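Mending is back in Bresuner. The Tóth workshop took in 526 pieces in September, mostly sheets and sweaters.
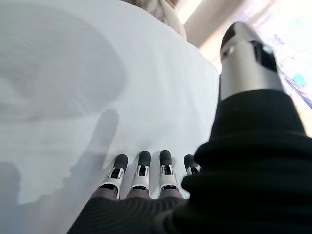 Prices start at $4, and most jobs take two days. 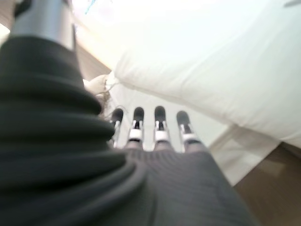

Fine ribbing on dark gray fabric.

Cuffs wear out first. A good patch starts well outside the hole. 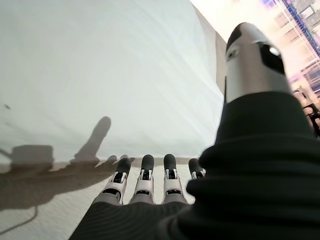
Piroska Kelemen would go further and reknit the whole cuff.

Thread matters too. Old cotton tears if the new thread is too strong. 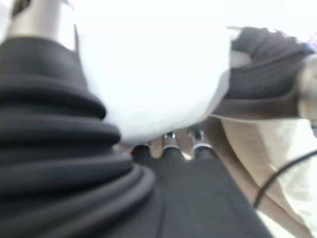 Black ribs beside a rounded white shape.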